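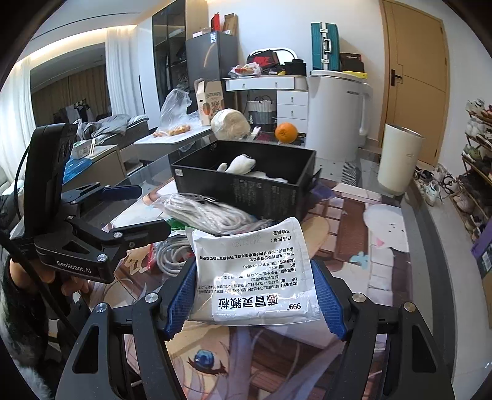
Kleinteile vom Glastisch, September 2018

Der Glastisch war zuletzt nur noch Ablage. Alles, was keinen Platz hatte, landete auf der bebilderten Unterlage und blieb dort. Heute den größten Teil einsortiert, Rest siehe unten.

Medizintütchen. Weißes, glänzendes Portionstütchen, Aufdruck 999 und 感冒灵颗粒, also Erkältungsgranulat. Die übrige Schrift ist ebenfalls chinesisch und klein. Gehört nicht zu den Kabeln und auch nicht in den Verbandkasten, dort ist nur Verbandmaterial. Kommt in den Beutel »Persönliches« in der oberen Schublade. Wer es vermisst, bitte dort nachsehen. Ende Oktober geht alles, was noch im Beutel liegt, in die Apotheke zur Entsorgung. Die Tütchen flach legen und nichts daraufstellen, die Folie knittert sehr leicht, und dann lässt sich der Kleindruck nur noch schräg gegen das Licht lesen.

Weiße Kabel. Ein Bund in Klarsichtverpackung, dazu ein aufgewickeltes in einem Klarsichtbeutel mit rotem Rand. Beide bleiben in der Verpackung. Beim letzten Mal hatten wir alles ausgepackt und in die Himik-Kiste gelegt, danach ein halber Vormittag Entwirren. Ab jetzt: ein Kabel, ein Beutel, Zettel mit Länge und Steckertyp von innen gegen die Folie. Länge muss bei beiden noch gemessen werden, Zettel also vorläufig mit Fragezeichen. Zwischen den beiden Packungen steckte noch etwas kleines Grünes, liegt jetzt in der Schale für Ungeklärtes.

Schwarze Schachtel. Rechteckig, stand offen in der Mitte. Vorne feiner grauer Druck, den ich ohne Lupe nicht lesen kann, an der linken vorderen Ecke oben ein kleines helles Etikett. Inhalt: ein weißes rundliches Teil mit dunklem Rand, Borsten oder Zähne, und ein flacheres weißes Teil. Erster Gedanke war Zubehör vom Posholm-Handsauger, die Aufsätze dort haben aber einen anderen Anschluss. Nicht zuordnen, bevor jemand das geprüft hat. Inhalt bleibt zusammen, Schachtel kommt als Ganzes in Fach 126. Das Etikett nicht überkleben, neue Beschriftung auf den Deckel, falls der noch auftaucht.

Durchscheinendes Material, violettblau, lag rechts neben der Schachtel. Folie oder Beutel, keine Ahnung wovon. Zur Schachtel gelegt, bis klar ist, ob es dazugehört.

Unterlage. Bleibt auf dem Tisch. Sie deckt nur einen Teil der Platte ab, auf dem freien Glas rutschen kleine Teile. Also auf der Unterlage sortieren und das Glas frei lassen. Nur feucht abwischen, kein Glasreiniger auf den Druck.

Zum Beutelvorrat: Die kleinen Druckverschlussbeutel von Tedesco sind fast alle. Nachbestellung steht auf der Liste, großer Karton mit 1.580 Stück, das reicht bis weit ins nächste Jahr. Die mittleren sind noch da, aber für einzelne Kabel zu groß.

Offen:
- Kabel messen und Zettel ergänzen
- Aufsätze mit Posholm-Teileblatt vergleichen
- Lupe suchen, Aufdruck der Schachtel abschreiben
- Deckel zur Schachtel?
- Schale für Ungeklärtes leeren, sie ist voll

Nachtrag vom Abend: Die Lupe lag im Skikau-Koffer bei den Pinzetten. Dort gehört sie nicht hin, hängt jetzt am Haken neben der Tür. Den Aufdruck mache ich beim nächsten Mal.

Verwandte Einträge
Himik-Kiste: Kabel entwirrt und neu gebündelt
Schubladen 2 und 4, neue Aufteilung
Skikau-Koffer, Inhaltsliste
Tedesco-Beutel, welche Größe wofür
Posholm-Handsauger, Filterwechsel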